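Hevinix Two-Arm Cell Practice Guide, second edition: a review

Reviewed Wednesday, September 13, 2023
Reviewer: Gualtiero Cattaneo

The Hevinix guide is a ring-bound book of 85 pages with a laminated card tucked in the back. It sets out house rules for small bench cells in which two arms sort light items into bins: how to lay the cell out, how to prepare it, when a person may reach in, and what to write down. I used the first edition for a year and bought the second in August. I have judged it by whether an operator can follow it at the bench without asking what a sentence means.

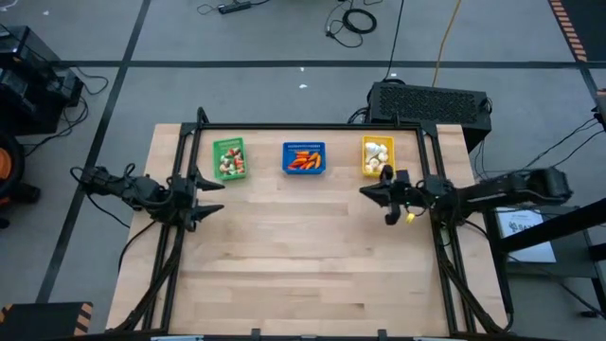
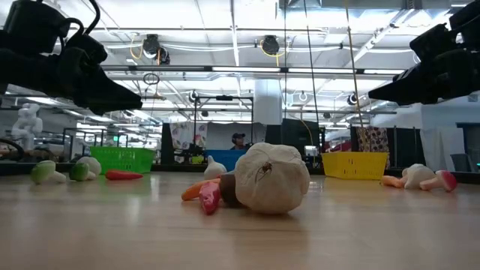
Table and bins

Section 2 covers a cell of the kind shown, with toy vegetables and three bins in green, blue and yellow. The guide asks for a drawing of every bin position, kept with the cell and given a revision number. It also asks for a written tolerance on bin angle. The first edition left this out, and a bin could be turned quite far before anyone was obliged to straighten it.

The rule on mixed contents is good. Each bin is given a content class before work starts, and "mixed" is allowed as a class provided it is written down. Items that fit two classes go on a separate list with one decision per item. My own list has grown to 30 entries, mostly pale things with rounded ends.

The rule on spacing between loose items is weak. It says items should be "suitably apart", with no distance given and no method for working one out from the width of the open fingers. Where items touch, the guide says to record the fact. It does not say whether the run should go ahead.

Floor and cables

Section 3 is the longest and the best. It treats the floor as part of the cell. Tape lines must have a written meaning, and a line with no meaning is to be lifted. Power leads and signal cables are listed separately, each with a route and a fixing point. Slack should be coiled outside the walking route. Extension leads are allowed for temporary use only, with an end date on the tag.

I would have liked a figure for the free loop at each arm joint. The guide says the loop must be checked with the arm at full reach and again folded back, which is sound, but two people doing this check will come to different answers.

Hazard striping gets half a page. The advice is to keep it for edges and objects that call for care and to leave it off everything else. I agree with this.

People near the cell

Section 4 splits access into three states: arms powered and moving, arms powered and held, arms without power. Hands may enter the work area in the third state only. The second edition adds that a person who can see the arms but isn't running them must be told which state applies. Headphones are dealt with in one line: anyone wearing them inside the marked area must be within sight of the operator. That line should say what signal the operator gives.

The text is clear that it does not replace a risk assessment or the arm maker's instructions. It sends the reader to both at the start of the section and leaves the matter there.

Records

The log sheet has improved. Start state, end state, faults and interventions now fit on one side of A4. The old sheet ran to two sides and the second was seldom filled in. Faults are numbered without a break across all sheets, so ours stands at 673 and will go on climbing. I would have preferred a fresh start for each cell.

The card

The laminated card repeats the opening checks from Section 2 and the three access states. Its type is legible at arm's length. The hole is punched through the last line of text, so I have hung mine from a clip.

Compared with Nutarard

The Nutarard handbook covers more kinds of cell and has a proper index. Its cable section is two paragraphs long. For a bench with two arms and a lot of wiring I would take Hevinix; for a site with several kinds of cell, Nutarard.

Score: 85 out of 100. Marks lost for the spacing rule, the missing loop figure and the punched hole. Spare log sheets are sold separately in pads.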